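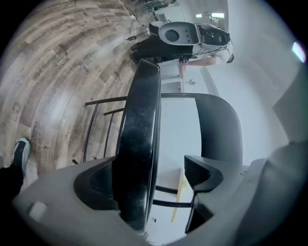
Hand-held grippers at work beside a white cabinet, with the cabling on the floor behind.

The quote that landed on Sandra Treloar's desk in October ran to 34 lines, and the robot was line one. She runs operations at Saromley, a contract packing firm with two buildings and a parking lot it shares with a tire shop. She had asked for a price on an arm that could fill mixed cartons. What she got was a price on an arm, plus 33 other things, four of which she had to look up.

One of them was "demonstration capture." The seller, an integrator called Furnel, wanted to send people with hand-held grippers to do the packing motions over and over, record it all, and train the arm on the result. The line was priced by the hour. It had no ceiling.

"I kept looking for the number at the bottom," Treloar told me. "There was a rate, and then the word 'ongoing.'"

I have read a lot of these quotes over the past year, and 'ongoing' is a word I have come to watch for. The old way of buying a robot was expensive and dull. You paid for the machine, the fence, the programming and the install, and when the product changed you paid for more programming. You could put it in a spreadsheet. The new pitch says the programming goes away. People show the machine what to do, and it learns.

Maybe it does. But somebody is on the clock while the showing gets done, and in most of the proposals I've seen that cost sits in a services section after the page everyone reads.

Kedir Woldemariam used to write those services sections. He left Furnel's sales side two years ago and now advises buyers, so discount his view as you like. His complaint is that hours get estimated from the best afternoon a capture crew ever had. Setup isn't in there. Neither is throwing out bad recordings, or the second round once the first model turns out to be clumsy with anything shiny.

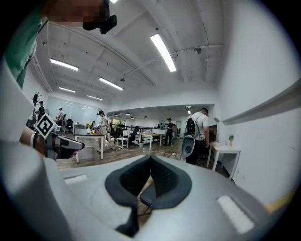
At Gedport, a regional parts distributor that went down this road before Saromley did, the first plan called for 466 hours of capture across 5 tasks. Vignesh Kurup, who kept the budget, says the team burned through most of that on two of them. The other three were moved to a second phase, with its own purchase order. He doesn't call the project a failure. One of the two finished tasks runs every shift and he is happy with it. He just can't tell his boss what the next one will cost, and neither can the vendor.

Then there's the question of who keeps the recordings. Gedport's contract gave it the trained model for its own sites and gave the vendor everything underneath. So Gedport paid by the hour for material it can't take to a competitor. Kurup caught this after signing.

Gemechu Moges, who sells a packaged version of the service under the name Mamo, thinks I'm being unfair. Hourly capture is on its way out, he says, and his company quotes a flat fee per task. I asked what counts as a task. Picking a bottle from a bin is one. Picking a different bottle from the same bin is "usually" the same one. I asked to see where the contract says usually. It's in an appendix -- he was good enough to send it -- and the decision is Mamo's.

None of this makes the equipment bad. The grippers are cheap next to an arm, and the people using them don't have to be engineers. Nahom Gebru, who has planned floor space for three of these jobs, says the part buyers forget is simply the room. Capture crews need somewhere to work, with power, decent light and enough furniture to stand in for the real thing. If that somewhere is a packing line, the line is down. If it's rented, that's rent.

Treloar sent the quote back with two changes. She wanted a cap on capture hours, and she wanted to own the recordings. Furnel agreed to the cap -- at a higher rate -- and is still thinking about the rest. In the meantime her mixed cartons are being filled by the same crew that filled them last year, and she knows to the dollar what that costs.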